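Werkstatt & Ordnung > Kästen und Behälter > Verbinden ohne Bohren

Zwei Kästen fest nebeneinander, aber wieder lösbar: wie macht ihr das?

Gestellt von Pacheco am 27. März 2023

Hallo zusammen! Ich bin seit ein paar Wochen dabei, die ganze Ecke mit den Bauklötzen neu zu sortieren, und es macht mir einen Riesenspaß. Es geht um die langen, stabförmigen Klötze in verschiedenen Farben, die bisher kreuz und quer in einer Schublade lagen. Jetzt sollen sie in zwei oben offene, rechteckige Kästen, die direkt hintereinander auf dem Tisch stehen. Vorne kommt rein, was gerade sortiert wird, hinten, was fertig ist (oder umgekehrt, das probiere ich noch).

Mein Problem: Sobald man vorne mit Schwung hineingreift, rutscht der vordere Kasten weg und zwischen den beiden entsteht ein Spalt. Da fällt natürlich sofort ein Klotz hinein, und zwar immer der, den man gerade braucht. Ich habe schon doppelseitiges Klebeband versucht, das hält super, aber ich bekomme die Kästen dann nicht mehr sauber auseinander. Bohren möchte ich nicht. Einer der Kästen muss abends ins Regal, die Verbindung sollte also in einer Minute gelöst sein.

Hat jemand eine schöne Lösung? Und wie viele Klötze legt ihr auf einmal in den Arbeitskasten? Ich freue mich über jede Idee!

2 Personen hatten dieselbe Frage

Ullow

Oh, da bist du bei mir genau richtig, ich liebe dieses Thema! Nimm Spannzwingen, ganz normale mit Schiene. Zwei Stück reichen völlig. Du stellst die Kästen Wand an Wand und setzt an jedes Ende der gemeinsamen Kante eine Zwinge, eine links, eine rechts. Damit liegen die beiden Wände dicht aneinander, der Spalt ist weg und in der Mitte bleibt alles frei zum Greifen.

Wichtig ist, dass du beide Zwingen erst locker ansetzt, die Kästen an den Ecken ausrichtest und dann abwechselnd anziehst. Ich habe am Anfang links schon festgedreht und mich gewundert, warum es rechts auseinanderklaffte. Und bitte mit Gefühl! Bei dünnen Wänden drückt man sonst schnell eine Beule hinein. Ich lege bei meinen Kästen Reste von einer alten Fahrradschlaufe unter die Backen, Filz geht auch, Moosgummi sowieso.

Mit den Farben würde ich klein anfangen. Rot und Dunkelgrün zusammen in den vorderen Kasten, 5 Stäbe auf einmal und keinen mehr, hinten bleibt Platz für alles Weitere. Auf grauem Boden erkennt man das Rot wunderbar, und auch wenn die Stäbe schräg übereinander oder nebeneinander liegen, findet man sofort ein Ende zum Anfassen. 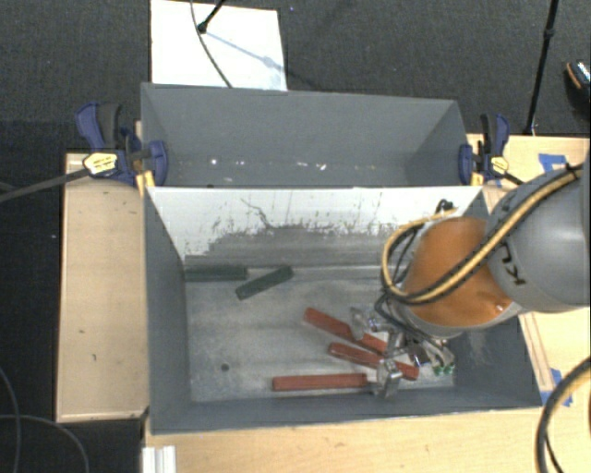
Hélder Abreu hat mir dazu einmal geschrieben, dass er die Zwingen so weit nach außen setzt, wie es nur geht, weil man sonst beim Herausnehmen der langen Stäbe ständig mit dem Handrücken daran hängen bleibt. Das habe ich sofort übernommen! Lange Klötze brauchen beim Anheben einfach mehr Platz, als man denkt, vor allem wenn sie dicht an der Wand liegen und man sie nur an einem Ende zu fassen bekommt.

Noch etwas zur Höhe: Die Kästen sollten gleich hoch sein. Bei mir war einer ein bisschen niedriger und die Zwinge saß schief, da half ein Brettchen darunter. Gleich hohe Kästen sind aber wirklich die größere Freude.

Pacheco (Kommentar)

Super, danke! Zwingen habe ich sogar da, die hängen seit Ewigkeiten ungenutzt an der Wand. Muss ich die Griffe nach innen oder nach außen drehen?

Ullow (Kommentar)

Egal, Hauptsache du kommst gut dran. Ich drehe sie dorthin, wo ich nicht mit dem Ärmel hängen bleibe.

Sornudcombe

Foldback-Klammern aus dem Bürobedarf gehen auch. Kosten fast nichts. Halten bei mir aber nur, solange keiner dagegenstößt, und bei dicken Rändern bekommt man sie nicht drüber.

Hélder Abreu

Ich sehe gerade, dass ich hier zitiert werde, wie nett! Dann lege ich noch etwas drauf, weil mir die Sortiererei mit den langen Stäben seit Jahren so viel Freude macht.

Zur Menge: Ich habe im Mai letzten Jahres einen ganzen Nachlass an Klötzen sortiert, am Ende waren es 993 Stück, und ich habe den Fehler gemacht, gleich 100 davon in den vorderen Kasten zu kippen. Das ist kein Sortieren mehr, das ist Mikado. Alles liegt verkeilt, man zieht an einem Stab und drei andere kommen mit. Eine kleine Handvoll auf einmal geht viel schneller, auch wenn man öfter nachlegen muss. Bei 200 Stück pro Abend habe ich dann aufgehört und mich auf den nächsten gefreut.

Zur Verbindung: Zwingen, ganz klar, da bin ich bei Ullow. Falls der Tisch glatt ist, leg zusätzlich eine rutschhemmende Matte unter beide Kästen (eine durchgehende, keine zwei einzelnen, die wandern sonst auseinander). Ich nehme die graue Schubladenmatte von Stalley, die lässt sich mit der Haushaltsschere zuschneiden und unter dem Wasserhahn abspülen. Bei mir rührt sich damit gar nichts mehr, auch wenn die Enkel mit vollem Einsatz dabei sind.

Und zum Auseinandernehmen am Abend: erst beide Zwingen eine halbe Umdrehung lösen, dann ganz abnehmen. Wenn man eine komplett öffnet, während die andere noch stramm sitzt, springt der Kasten gern ein Stück zur Seite. Passiert nichts Schlimmes, aber man erschrickt!

Pacheco (Kommentar)

Habe es gerade mit zwei Zwingen und einem Stück Filz ausprobiert, der Spalt ist zu! Die Matte besorge ich noch. Tausend Dank euch allen, jetzt geht es an die blauen.

Ähnliche Themen

Spannzwingen: welche Länge für niedrige Behälter?
Filz oder Moosgummi unter den Backen
Lange Bauklötze nach Farbe oder nach Länge sortieren?
Klebebandreste von Kästen entfernen
Rutschmatte zuschneiden, ohne dass sie ausfranst
Offene Kästen im Regal: Staub vermeiden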